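Thursday, 9:40 p.m.

Feet hurt less than they used to. I suppose that counts for something. I was on the teaching side all day again, and the packing line went on without me, short two people who have moved over to the Clutau building and won't be replaced.

The order from Bustamante is for 2415 nesting sets, bowls with the little cup in the middle. In the old days that would have been four of us at the long table for the best part of two weeks. Westier wants the arm to do the cup by the end of August. By lunch today I had recorded 589 tries with it. You do the same small motion over and over, and then somebody at Ener looks at the numbers and asks for more with the bowls turned a little, or more with the cup leaning.

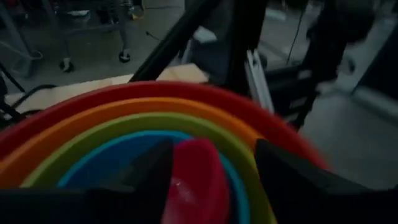

Pink cup, blue bowl, then green, orange and red. Gripper view, Thursday.

I went through a batch of those pictures after lunch and threw out the ones too blurred to use. It's a sitting job. I never had one before this. My back likes it and my head gets tired in a way I'm not used to — by three I was reading the same line of the log twice.

The pay went up 12 percent when I moved over. I haven't told the women on the line that, though I expect they know. One of them asked me at break if I was training the thing to do her job. I said it only does the cup. She said it only does the cup now. I didn't have an answer and we talked about the parking lot.

I can still nest a set faster than it can. I don't know how long I'll be able to write that.

Tomorrow they want more than 808 on the log before the Ener call. Need to bring a sweater, and ask again about the overtime from last week. Chicken is out of the freezer.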